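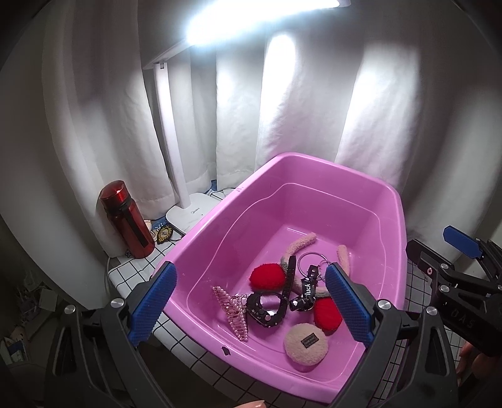 Pullton teaches robots to tidy a dressing table, one hair clip at a time

GIRKCOMBE, August 2024

Pullton, the Girkcombe firm that helps robots learn household jobs from people who would otherwise be doing them, today releases Hailu Small Things, a collection of 1,206 recorded demonstrations of human beings picking up hair accessories and putting them somewhere else.

The company is aware of how that sounds.

Each demonstration was made by a person holding a pair of gripper tools, one in each hand, and using them in place of fingers. A camera on the tool records what the gripper would see if it were on the end of a robot arm. There is no robot in the room while this goes on. The robot gets the recordings afterwards, along with the expectation that it will make sense of them.

The jobs covered are sorting, lifting, handing over from one gripper to the other, placing in a basin, taking out of a basin, and laying things out on a table so that a person in a hurry can find them. The objects are claw clips, scrunchies, key rings, a bangle and a plush headband that has caused more discussion at Pullton than the company's last office move.

"We had done boxes," said Asnakech Habte, who leads data collection at Pullton. "Everybody has done boxes. A box has the decency to be the same shape when you pick it up as it was when you looked at it. A scrunchie has no opinion about what shape it is. You take hold of one end, and the rest of it follows along later."

WHY HAIR ACCESSORIES

The project began with a request from Zornero, which plans to put a pair of arms on a domestic tidying unit and had been pleased with how the arms dealt with mugs. Zornero then let the unit loose on a staff member's spare bedroom. It tidied the mug. It regarded everything else in the room as scenery.

A list was drawn up of what had been left behind, and most of it turned out to be small, soft, shiny or tangled up with something that was. Pullton was asked whether people could be recorded handling this sort of thing in enough variety for the arms to pick up the habit. Pullton said yes and then went shopping.

The collection deliberately favours objects with awkward manners. Beaded clips offer a great many surfaces, few of them flat. Key rings lie down on a cloth and make themselves hard to get under. Fuzzy fabric squashes, so that a grip which looks firm on the recording may be holding mostly fluff. Black straps with shiny studs on them settle on top of other black items and become, as far as a camera is concerned, one large black item with ideas of its own.

All of these are things a person sorts out without noticing. Much of the work lay in getting people to notice.

HOW IT IS DONE

A demonstrator stands at a table spread with a white cloth printed with a black grid. The small things go out on the cloth or into a deep plastic basin, according to the task sheet. The demonstrator is told the job in one sentence ("everything in the basin comes out, headband first") and is then left alone to do it.

Being left alone matters. In the early sessions, a member of the engineering team stood nearby offering advice, and the recordings from those sessions have a stiff quality, like a driving test. The engineer has since been given a chair in the next room.

Demonstrators are asked to leave their mistakes in. If a clip slips, they go back for it and carry on, and the whole thing is kept. Pullton found that a robot shown only perfect attempts has no notion of what to do after an imperfect one, and tends to carry on to the next stage of the job holding nothing, with every sign of confidence. Several people at the company said they had worked with someone like that.

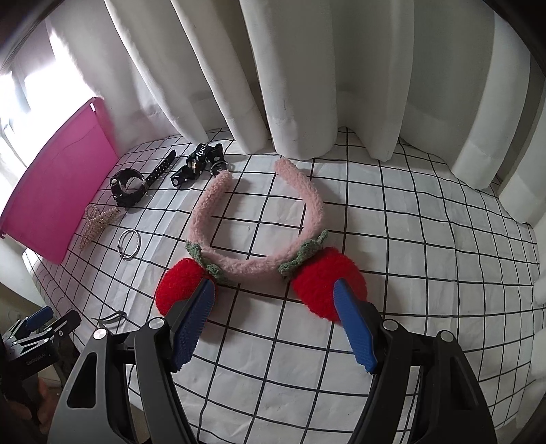
The headband deserves a paragraph of its own, if only to put an end to the emails. It is curved, plush and dusty pink, with two fuzzy red ornaments on it that are either strawberries or cherries. The task sheets originally said strawberries. A second version said cherries. The labels in the released collection say "red ornament", a form of words agreed after a meeting that ran over lunch. From a gripper's point of view the question is a simple one: pick it up by the band and it behaves, pick it up by the fruit and it swings. The collection contains plenty of both.

"I had assumed the fruit would be the obvious handle," said Omprakash Singhal, Pullton's head of robot learning. "It's round, it's bright, it sticks out. The software thought so too, and went straight for it. Our demonstrators mostly took the band. I asked one of them why and she looked at me as if I'd asked why she didn't pick up the cat by its ears. That look isn't in the data, unfortunately. The choice is."

WHY NOT JUST DRIVE THE ROBOT

Pullton has also taught robots by remote control, and still does when the job calls for it. An operator sits at a desk and moves a pair of handles, and the arms across the room copy them. It is a sound method for heavy work and for anything hot. For hair clips it was a trial. Operators complained that they could not feel what they were holding, and those watching complained about the wait.

For comparison, the same four demonstrators tried a short version of the basin task both ways. Holding the tools themselves, they got on with it, and two of them chatted throughout. At the remote desk the chat stopped. Habte's notes from that afternoon record "a great deal of breathing out".

Hand-held recording has drawbacks as well, which Pullton would like to mention before somebody else does. A person can twist a wrist into positions that an arm bolted to a stand cannot reach. A person also leans, shuffles round the corner of the table and gets an elbow in the way. Movements that the Zornero arms could not follow have been marked as such in the collection. They have been left in for the benefit of anybody with a better arm.

Arms grow tired, too. The tools are light when first picked up and become less so. Sessions were limited to 40 minutes after a demonstrator finished a long one and found she was unable to work the kettle.

WHAT THE ROBOT HAS LEARNED

Pullton prefers to be careful on this point. Trained on the collection, the Zornero arms will now take an accessory out of a basin and set it on a cloth, and will usually pick the sensible end to hold. They are good with claw clips. They are fair with scrunchies. Key rings remain a sore subject: the arms will go after one with real persistence, pushing it gently along the table until there is no more table.

The arms have also picked up a habit that was not on any task sheet. Having put something down, they give it a small nudge to straighten it. All four demonstrators do this. None of them knew.

"It doesn't help with the task in any way that I can measure," said Singhal. "I was going to take it out. Then I saw my own daughter's hair things lined up on the bathroom shelf, all facing the same way, and realised who'd done it. So for now the nudge stays."

AVAILABILITY

Hailu Small Things is available from today to research groups and to firms building household machines. It comes with the camera recordings, the gripper movements, the one-sentence task instructions and notes on each object, including those that lost beads along the way. Universities may use it free of charge. Firms are asked to get in touch, and will find the price list shorter than the licence.

A second collection, covering the contents of the average kitchen drawer, is due in December. Demonstrators have already been shown the drawer. One has asked for gloves.

Visitors are welcome at the Girkcombe workshop by arrangement and may try the gripper tools for themselves. Most people ask to start with the key rings. Staff no longer try to talk them out of it.

ENDS

NOTES TO EDITORS

Pullton records people doing everyday jobs so that machines can learn from them. Its Hailu collections cover folding, wiping, stacking and now small accessories. The stacking collection is the one with the boxes.

Zornero develops tidying machines for the home. Its two-armed unit is still in trials and is not on sale. Requests to borrow it for teenagers' bedrooms have been received and declined.

Asnakech Habte and Omprakash Singhal are both available for interview. Habte would be grateful not to be asked when robots will do the ironing. Singhal is happy to be asked but has no idea.

Short clips of the basin and table tasks can be supplied on request. They have no sound, which spares the public a long conversation about cherries.

Press enquiries: the Pullton press desk, Girkcombe. Please put "Small Things" in the subject line, as messages headed "hair" have been going to the junk folder.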